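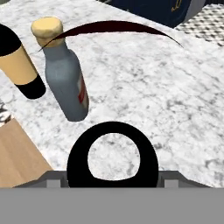

Salamatu Onyeka wrote on last year's feedback form that she had expected two hours on how to shout and got two hours on how to read, and could the handout please warn people. Consider yourselves warned.

Stage Management, Session 3
The Prompt Book and Calling the Show

Bring: a binder, a pencil, an eraser you trust. Pens stay in your bag until closing night.

What goes in the book

The script, one side of the paper only, with a blank page facing each page of text. Blocking goes on the blank page. Cues go in the outer margin of the script page, lined up with the word or move that triggers them. A cue that floats vaguely between two speeches will be called vaguely between two speeches.

The script for Giva, which we're using all term, runs to 102 pages in the rehearsal copy. Number them yourselves. The author did, but she lost interest partway through Act 2.

Blocking shorthand

Use the standard abbreviations: X for cross, DS and US for downstage and upstage, SL and SR for the actor's left and right. The actor's left is the audience's right. We covered this in Session 1 and will cover it again, probably in tech, probably over headset.

Give each character one or two letters and circle them. Giva has a Jakab and a Janitor, so J alone will get somebody walked into a door. Write what the actor does, and leave out how they feel about it. "JK X DSL to chair, sits" is blocking. "Jakab drifts, haunted" is a review.

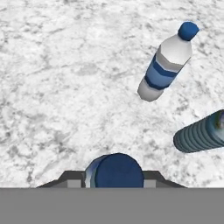
Bottles on a marble-patterned surface.

Calling

Every cue has a warning, a standby and a go. The wording at Rerkum Playhouse, where most of you will do your placement, is:

"Warning, lights 14 and sound 6."
"Standby, lights 14 and sound 6." (Wait for the operators to answer. Silence isn't an answer.)
"Lights 14 and sound 6 – go."

The word "go" comes last and is never used for anything else on headset. If you need to leave the booth for the restroom, you may depart, exit or flee.

When a cue is missed, carry on to the next one. The postmortem can wait until intermission, and it's usually shorter by then.

For next time

Read Act 1 and pencil in every entrance and exit. Then choose one page and write out the full calls for it, warnings included. We'll swap books and try to run each other's page cold. If your partner can't read your handwriting, neither can the person who covers for you when you get the flu in January.

Zalenent, the cue software, is on the booth laptop only. Please don't update it.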